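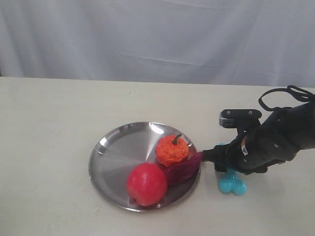

What is artificial food used for?
Mostly display, teaching and play. Imitation fruit and vegetables stand in for fresh produce wherever the real thing would spoil, bruise or draw insects.

Artificial Food
26th November
By Pranab Fakir
Print this article | E-mail this article

Artificial food, also called faux food or display food, is any inedible object made to look like something to eat. Fruits and vegetables are the most common subjects. Apples, pumpkins and sweet potatoes are widely copied, as their shapes are simple and easily recognized.

Materials

Older pieces were carved from wood or cast in wax. Later ones are usually hollow plastic or foam with a painted skin. Foam is light but dents under a fingernail. A glossy finish suits apples, while pumpkins and root vegetables need a rough or ridged surface to be convincing. Stems are often molded separately and glued in.

Regional production

The Pravwood workshops began selling painted fruit to grocers in the market town of Dondham. Their last printed catalog listed 2948 pieces, of which squash and gourds made up the largest group. A rival maker, Akanda, worked mainly in wax and supplied cooking schools. The Proltitz collection holds over 2996 items from both makers and is open to visitors in July.

Display and care

Pieces are shown in bowls, in baskets or on plates. Stainless steel plates wipe clean and do not stain, but their shine can make a dull finish look duller. Dust is removed with a soft dry brush. Wax pieces should be kept out of direct sun. Painted foam should not be soaked, and loose stems can be reset with a drop of white glue.

See also: wax fruit, play food, still life

Last updated by P. Fakir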